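Workshop > Notebook > Series builds > Mamine

Print this page | E-mail this page

2020-03-08, Mamine notebook, episode 4 miniatures

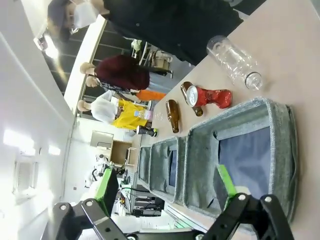
Table with the felt bins, red can and bottles.

Sunday session, and a long one, but I'm so pleased with how the harbor office came up that I want it all down before I forget the paint mix.

Where we are: the Caldeira set is built to the roofline. The Trusow tower is still two halves and a lot of tape. Script for episode 4 came through again on Friday with the storm moved from the opening to the last scene, so the harbor now has to play in flat daylight for most of its screen time. That scared me a bit at first! Daylight shows everything. But it also means people will get to look at the windows, and the windows are lovely.

Harbor walls. Two coats of filler over card, scored while soft with the back of a scalpel. Base is the warm gray, then a thin wash of raw umber with a drop of dish soap so it runs into the joints. First wash went on too heavy and pooled under the sills. Wiped back with a damp sponge and I liked the wiped version much better than what I'd planned, it gives you that salt bleached look the old marionette shows had on their island bases. Do the whole east side that way. Mix is in the jar with the green lid, label says 159.

Roof tiles. Counted them for the order sheet: 1594 for the main roof including the dormers. Cut from cereal box card on the small guillotine, corners knocked off by hand. Vasylyna Levchenko showed me how she does hers in strips, tile edges cut halfway up and the strip laid whole, and you can't tell from the front. I did the front slope singly and the back slope in strips. Camera never goes behind the ridge according to the boards (check shot list again, the boards have been wrong before, see December pages).

Puppets. Captain's left eyelid still sticks at half. It reads as suspicion, which is great in scene two and terrible in the scene where he's meant to be delighted about the lighthouse. Took the head apart. The return spring was catching on a blob of old glue inside the lid. Scraped it, a touch of graphite, moved forty or so times by hand with no catch. Not signing it off until it's been under lights for a full morning.

The understudy Captain has the wrong mustache. It's the series one mustache. Somebody will write in.

Mouth sync. Ran the new solenoid driver from the Veklow kit against the recorded dialogue. I am really excited by this one. The old box fired on volume only, so every loud vowel snapped open and every soft consonant did nothing, and you got that chomping look. The new one lets us set a floor and a ceiling and a hold time. Set hold to 300 milliseconds to begin with and it was dreamy and slow, like he was talking underwater. Brought it down in steps until the jaw closed cleanly between words. Wrote the final value on tape on the lid of the box, please don't peel the tape.

Still an issue: "Mamine" itself. Two m sounds, lips should close both times, and the jaw only closes on the first. Since it's the name of the island and the name of the show, they say it constantly. Could cheat it by hand with the override lever. Vasylyna thinks the voice cast could leave a hair more space on the second syllable but the tracks are locked for this episode. Try the lever.

Water. Tank test put off again. The tank liner has a fold along the front and I don't want to fill it until that's dressed flat. Meanwhile I did a dry test with the rippled sheet over black cloth and a fan, purely to look at the light. Surprisingly good from low down. For the wide at the top of scene one, where nobody touches the water, I'd be happy to shoot it dry. For the boat arriving we need the real thing, a wake on a sheet never looks like anything but a sheet.

Boat. Second hull is out of the mold and it's the best one so far, no bubbles at the bow. Trim the flash, prime, then the same red as the lighthouse door. Ballast low and toward the stern. The first hull sat nose down and looked like it was sniffing for fish.

Lighthouse lamp. Motor noise. It's fine for picture, since dialogue is all playback, but it drives me up the wall, and it'll bother the puppeteers on the bridge more than me because they're right over it. Rubber washers under the mount helped. Belt instead of gear would help more. Ask what Trusow tower is using for its radar dish, that one is whisper quiet.

Watched the episode 3 assembly at lunch. Not graded, temp music, half the sound missing, and the rescue on the cliff still got me. The long shot with the little lamp going up the path is the best thing we've made. It's on screen for a few seconds, and I would watch a whole half hour of it. Things I noticed for our side:

- Strings catch the light in the kitchen scene, two shots. Darken with the matte spray, and drop the back light a little.
- Cliff grass all leans one way. Tease it out before we use that piece again for Caldeira.
- The teapot changes hands between shots. Not our department but I've passed it on.
- Rock fall looked much bigger than it was. Keep the same rubble, same sieve, same frame rate.

To do next session

Front slope, last rows of tiles.
Graphite to the paint bench, I walked off with it.
Lever test on the Mamine lines, film it so we can compare.
Tank liner fold.
Belt for the lamp.
Proper mustache.
Match jar 159 in a bigger batch before the east side, and do it in daylight by the door. The strip lights make it look green and I fell for that once already.

Late addition: put the harbor office on the turntable with one lamp at window height and the blinds half down, and it looked like someone was in there working late. Called Vasylyna over to see. We should ask for that as a shot, even a short one before the titles.

Shares: 4 | Comments: 0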